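19 August 2019. Sim bench, door task, house rules again

Parisa Rostami asked me to write down what we agreed about simulated runs, on the grounds that we have agreed it four times and each time remembered it differently. So, notes. Corrections in the margin please, and sign them, unlike the person who wrote "no" next to my last entry and left it at that.

Background, for whoever inherits this book. Drallholm is the two-armed job: get to the door, take hold of the lever, open it, don't hit anything. The rules for the real robot are on the wall and people mostly follow them, because the real robot weighs a lot. The rules for the simulated one have been treated as a matter of taste. You can drive a simulated elbow through a simulated wall all afternoon and the only injury is to the results table.

Rule one, then. The speed and force limits in the simulator are the ones we use on the floor. Same file, read from the same place. In March I found that the sim copy had been "temporarily" loosened by a factor of 10, and every lovely quick door opening from that fortnight had to be thrown out. I had already put two of them in a talk.

Rule two: contact with anything that isn't the handle or the door ends the run and gets logged as a failure. Walls count, and so does the railing. Ateş argued for a grace period of a few milliseconds on glancing touches, and I see the point, the contact solver does chatter a bit. But a person standing by that railing would not give us a grace period. Left as a hard stop for now. Ateş has minuted his displeasure, and I am minuting that he minuted it.

Rule three is the start check. Before a batch goes off, somebody looks at the overview and at a gripper view and confirms three things: fingers empty, arms clear of the walls and railing, door shut. Looks at, with eyes. The script that checks these for us passed a batch last week in which one arm had been loaded upside down. It was, to be fair to the script, clear of the walls.

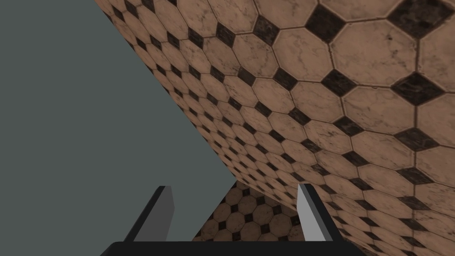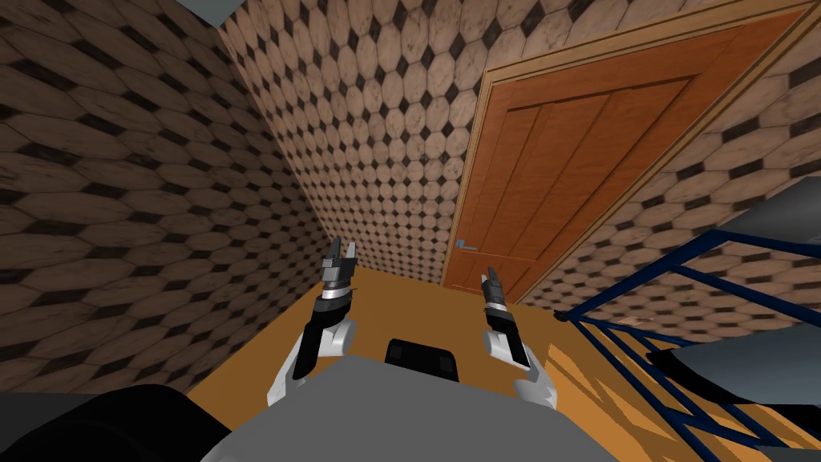
Door task, gripper view first, then the overview. Fingers empty in both.

On the gripper view: there has been a complaint that it's useless when the door isn't in it, as with the first one, which is mostly tiles. I don't agree. It tells me the fingers are apart with nothing between them, and that is a third of the check. What I can't get from it is how far off the tiles are, because one octagon looks much like the next and they go from enormous to tiny in the same picture. So nobody is to judge clearance from a gripper view. Clearance comes from the distance readout, and the overview is there to catch the daft cases.

Which brings up the tiles. The octagons with the dark diamonds came in with a texture set from Ostix and I would like it recorded that I didn't choose them. The argument for keeping them is that a busy surface is a fair test for the vision side, and a plain grey room flatters everybody. Good practice says vary the surfaces between batches and write down which were used. We have been doing the first half. From today the surface set goes in the run header along with the seed and the limits file version, and a run without a full header doesn't get counted, however well it went.

How many runs before we ask for time on the real arms? Hondico want 1,000 clean ones in a row, which has a nice round sound and no reasoning behind it that I could get out of them on the phone. Parisa would sooner see fewer runs with the start positions properly spread out. I'm with Parisa. A thousand goes from the same spot proves that we can stand on a spot. We'll probably end up doing both, as usual.

Still open:

Stop button in the sim. Pressing it freezes the physics, but on the real one the arms brake and then sag slightly. These should match. Mine to do.

The stair treads past the railing. Does the collision model include them? I think yes, Ateş thinks the lower one is only painted on. Drop a ball on it and find out.

Who signs the start check when the batch is launched at 11 at night? Current answer is whoever launched it, which was me, and I was eating toast. Want a second name on overnight batches. Raise with Parisa.

Limits file is now read-only. If you need it changed, come and ask, and bring a reason I can write in here.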